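Planning at the Table: speaker notes, Dundmont meetup, 9/26/21

Slide 1. Say hi, thank Thu Bạch for the invite. Then straight in.

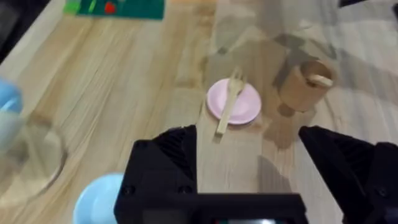
So, the planner. I love this part! We used to plan one full path and then follow it blindly. Now we replan 25 times a second from the wrist view — small corrections, all the way in.

Slide 2. Meifang Cui's pose filter. Pale fork on a pale table is a mean test: hardly any contrast past the rim of the plate. Go slow here, people always ask about it.

Slide 3. Replay tool. 3,000 logged grasps, and you can scrub any one and see what the planner believed at that moment. Show the August bug (stale transform, 2 lines to fix).

If time: blur, and why we keep the smeared views in.

Questions. Repo link on last slide.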